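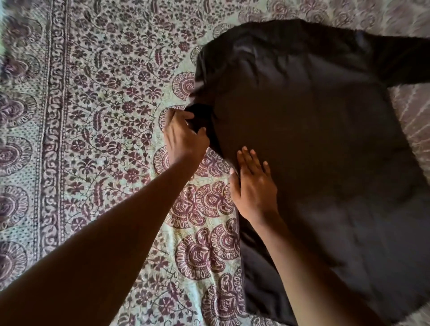 A dark long-sleeved garment on a patterned bedspread.

Filteso is a musical comedy film written and directed by Fermín Salinas. It follows two sisters who inherit a failing dance hall in the port town of Ragab and try to keep it open through one summer. Elīna Mockus plays the older sister, Vera, and also wrote the lyrics.

Plot

Vera returns to Ragab in April, after her aunt's death, planning to sell the hall. Her sister Inés wants to keep it and has already hired the house band, Sirkomov, for the season. The two agree to wait until the end of August. A rival promoter offers the band more money, and the singer leaves on the night of the first sold-out show. Vera takes her place.

Production

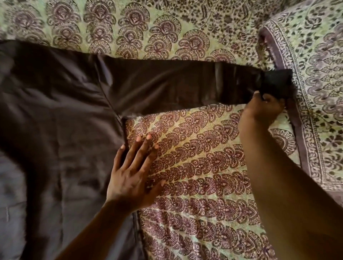
Salinas shot the film in sequence, mostly inside a former cinema. The sisters' shared bedroom was built on the old stage, and most of their arguments take place there. Its bedding was block-printed, with fan-shaped paisley motifs in maroon and plum on pale green, and a pillow covered to match. Salinas kept the walls bare so that the print would carry the color in those scenes.

Music

The film has 13 songs, all performed by the cast. The soundtrack was released by Vultero. Reviewers generally liked the ballads and found the dance numbers too long.

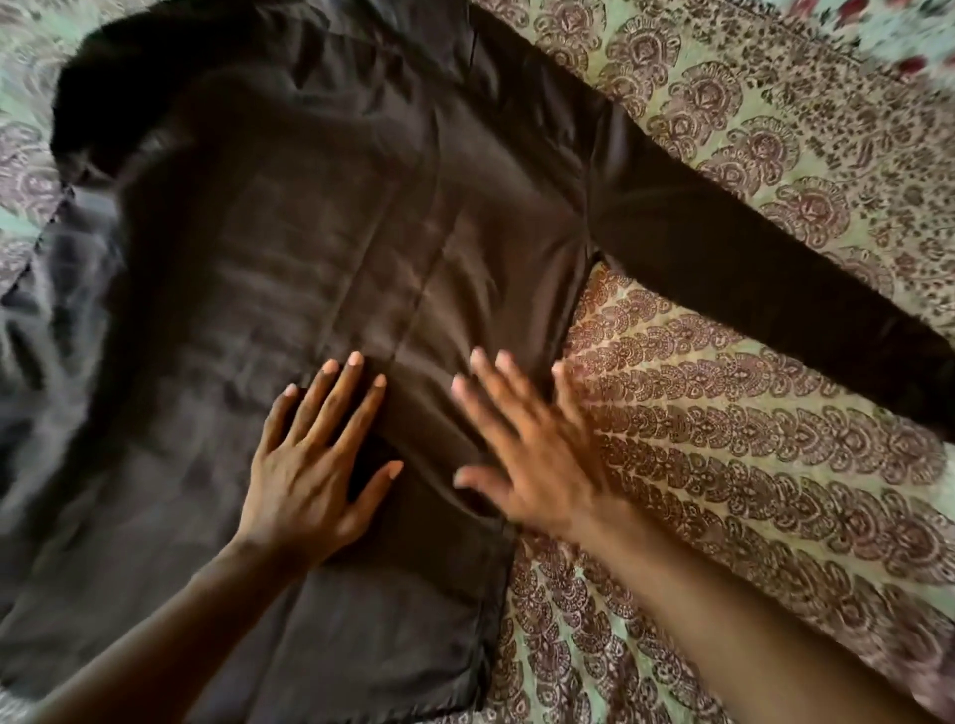
Who sings the closing song?
Elīna Mockus sings it in character as Vera, with the band playing behind her.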